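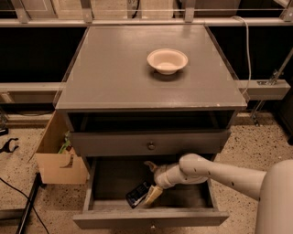 Nightstand with the lower drawer open.

4. Fitting the Gedach drawer liner

4.1 Empty the drawer. Everything, including the coins.
4.2 Pull it out as far as it goes and wipe the floor of it with a dry cloth.
4.3 Unroll the liner and leave it flat for 26 minutes. It will still curl. Leave it longer.
4.4 Trim to size, cutting 2 mm short on each side. Measure first - the printed grid on the back is decorative.
4.5 Peel one corner, press it down at the back, and work forward with your palm.

Note: Drawers with rounded corners need the Alitz corner set, sold separately, as you probably guessed.

CAUTION: Do not use on painted surfaces less than 2 weeks old. The liner will come up again, and so will the paint.

4.6 Close the drawer slowly. If it sticks, go back to 4.4.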